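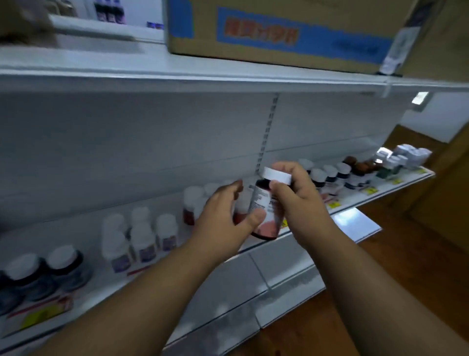

Shelf stocking by machine

Shelf stocking by machine is the use of robots to place, straighten, rotate and remove goods on store shelves. It is one of several shop-floor chores, along with floor cleaning, stock counting and price checking, that have been studied for automation. As of 11 October 2026, floor cleaning and stock counting by machine are in regular use in some large stores, while the handling of single items on open shelves is still done almost entirely by people.

Background

Warehouses took up robots earlier than stores did. A warehouse can be laid out to suit the machine, with fixed bins, even lighting and no customers. A store is laid out for shoppers. Shelves are deep and close together, packages are turned to face the aisle, and goods are moved, mixed up or put back in the wrong place during the day.

The first store machines did not touch the goods at all. They drove along the aisles with cameras and reported gaps, wrong prices and misplaced items to the staff, who then did the work by hand. Machines with arms came later, first in chilled drink cabinets, where cans and bottles stand in straight lanes and can be pushed forward from behind.

The task

Stocking a shelf looks like one job but is made up of many small ones. The worker opens a carton, picks out an item, checks the label and the date, moves older items to the front, sets the new one behind them and turns it so that the label shows. Items are often taken down again to be wiped, checked or moved to another row.

Bottles are among the easier goods. They are stiff, they stand on their own and most have a neck or cap that can be held. They are still hard for a machine in some ways. Glossy plastic reflects the store lights and confuses depth cameras. A row of bottles of the same shape may hold several different products that differ only in the small print on the label. A bottle in the second row can be reached only by going over or between those in front, and a light touch in the wrong place may knock down its neighbors.

People commonly use both hands for this work, one to steady the item and one to turn or lift it. Two-armed machines can do the same, but the arms need space, and the gap between one shelf and the next is often too small for both.

Soft packages, such as bags of rice or refill pouches, are harder than bottles. Blister cards on hooks are harder again, and few systems attempt them.

Methods

Older systems relied on a model of each product and a planned path for the arm. They worked well with a short product list and poorly when packaging changed. Most newer systems are trained on recordings of people doing the work, taken either by remote control of the robot or from cameras worn on the head. Remote control gives data that fits the machine exactly but is slow to collect. Head cameras are cheaper and record the work at its normal speed, though the movements of a human hand must then be carried over to a gripper with fewer joints.

Trials

The Ridwood trial, begun in March, placed a two-armed machine named Undar in a pharmacy aisle outside opening hours. It was given a list of 301 products, nearly all in bottles or small boxes. Over the trial it made 1367 placements. Most were judged correct, but the machine took roughly 19 seconds per item, several times longer than a trained clerk. The most common fault was a label facing the wrong way, followed by items set too close to the shelf edge.

Prullura, a maker of grippers, ran a smaller test of 600 placements with its Cheon hand, which has padded fingers and a sensor in the palm. Fewer items were dropped than with a plain two-finger gripper. Speed did not improve.

Neither test included shoppers in the aisle, and in both a person opened the cartons.

Present limits

Machines can now put common rigid goods on a tidy shelf, slowly and with someone nearby to fix mistakes. They can't yet take over a full aisle. Opening cartons, checking dates printed in odd places and clearing up spills remain manual work - the last of these is seldom tested. Cost is a further limit, as a machine that handles only part of the goods still leaves a worker to be paid for the rest.

Similar limits apply in the home, where putting away groceries calls for many of the same movements and no two cupboards are arranged alike.

See also

Stock counting robots
Mobile manipulation
Planogram
Household robots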